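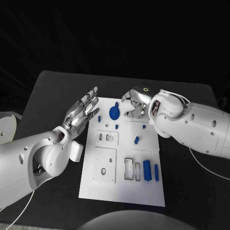
From: Panya Sukprasert
To: manipulation list
Date: Apr 3, 2018
Subject: Re: Two-arm assembly board, question on the data

Dear all,

Thank you for the interest in our board results. I answer the question from Mikitz first and then add one thing which I forgot in November.

Mikitz wrote:
> Your note says the policy for the small pegs was trained on 500
> demonstrations and the one for the gear on 1,000. Why does the
> easier-looking part need more? And do you use both hands in
> training, or is the left arm only parked there?

The gear looks easy for a person because it is big. For our hand it is the more difficult part. The fingers are thick compared with the knob, and when they close they hide the place where the part must go. The head camera then sees mostly knuckles. With 500 demonstrations the policy learned to come near the gear and stop, and it waited there for a better view which never came. With 1,000 it learned to make the last movement without this view.

For the second question: yes, both hands are in the action space all the time. In the peg tasks the left hand stays open over its corner of the board and does very little, but we do not freeze it. When we froze it, the policy was worse on the tasks where two hands are needed, and we preferred to keep one model for everything.
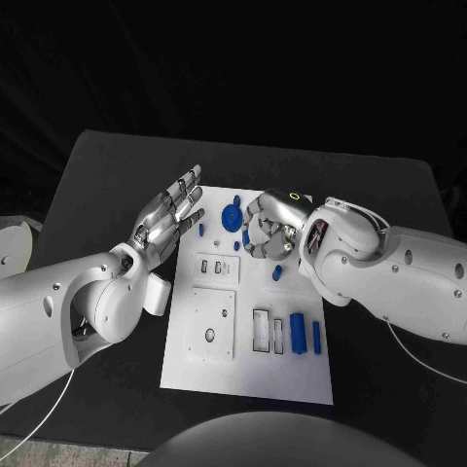

The thing I forgot is the small screw. In the first version we treated it like any other part, and we counted a trial as failed if the screw moved. This was too strict, because it rolls when a finger only touches the board near it. Warraich at Plevenside suggested to score the screw separately, and we have now done so for all 26 layouts. The numbers for the blue parts go up a little. The order of the methods does not change, so the main table can stay as it is.

Two of the layouts are still a problem – the ones where the thin cylinder stands close to the thick one. The hand tends to choose the thick one. I think the fault is in the image resolution and I will try a crop around the wrist.

The new scoring script is in the Ruvis folder, next to the old one. Please do not mix their outputs, the column names are the same.

Best regards,
Panya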